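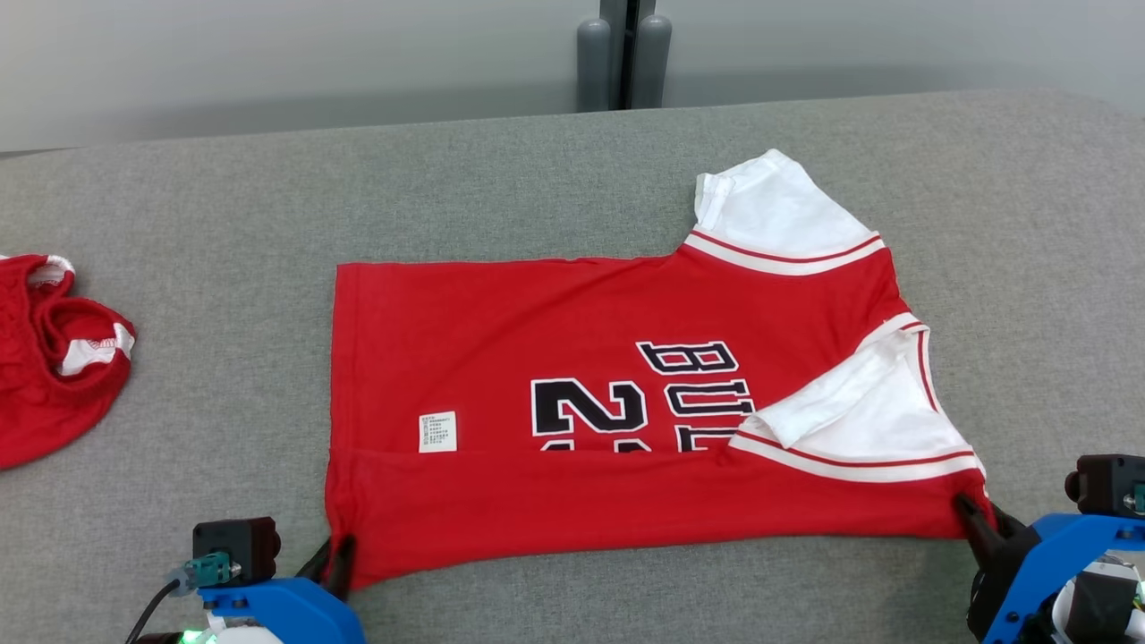
首页 | 讲座 | 讲稿下载 | 联系

讲者备注:小城业余球队怎样留住队员
2025年12月4日

第1页
大家好,我叫 Ivar Moen。中文是我后来学的语言,如果有句子说得不自然,请大家原谅。我在 Dondgate 管理一个业余篮球队,今天讲的都是我自己的经验。
(停一下,喝水。)

第2页
八月份我们给以前的队员发了问卷,收到200份回答。我原来以为,人离开是由于比赛输得多。回答里写得最多的是训练时间常常改变,家里不好安排。
(这里不要念表格,只说第一行。)

第3页
我们做了两个改变。第一,训练时间一个季度定一次,定了以后不再改。第二,新队员来的头五次训练不收费。
Brunello Longo 当时反对第二点,他担心场地费不够。我觉得他的担心是合理的,所以请把他的计算也给大家看。

第4页
场地费每月500元,由全队平均分担。有人比赛少,觉得不公平,这个问题我们到现在还没有解决。
(如果有人问 Brernthorpe 的做法:他们按出场次数收费,记录比较麻烦。)

第5页
关于沟通。通知要短,一条通知只写一件事情。我以前写得很长,队员看了前面,没有看后面,结果走错了体育馆。
(讲体育馆的故事,两分钟以内。)

第6页
提问时间。听不清楚的问题,请对方慢慢再说一遍。最后提醒大家,签到表在门口。

联系:Dondgate 讲座组 | 版权所有 | 返回顶部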